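Bravance Overland Routes Wall Map, Northern Frontier Series

Item 581
Publisher: Polel
Cartography: Umut Yalçınkaya

Reference map of colonial expedition routes between central Mexico and the upper Rio Grande. Wagon roads, missions, river crossings, and abandoned settlements are plotted on a modern terrain base. Disputed route segments are drawn as broken lines. The sheet is printed on matte paper and ships rolled in a tube.

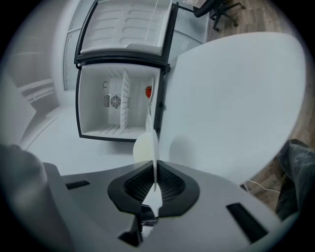

Contents

Main map, two inset maps, and an index of some 3000 place names. Spanish spellings follow the period documents, with modern names in parentheses. The index is keyed to the grid on the main map.

The accompanying booklet runs to 41 pages and was edited by Beril Sönmez. It lists the sources used for each route and explains how conflicting travel accounts were handled. 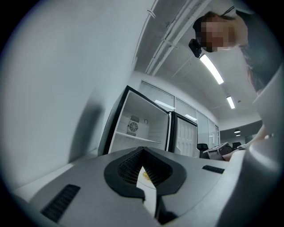
Distances in the booklet are given in leagues and miles. The league value used for conversion is stated on the first page. Teachers may copy the inset maps for classroom use; the main map may not be reproduced.

Related items: Umer Mission Atlas, Sönmez Timeline Chart.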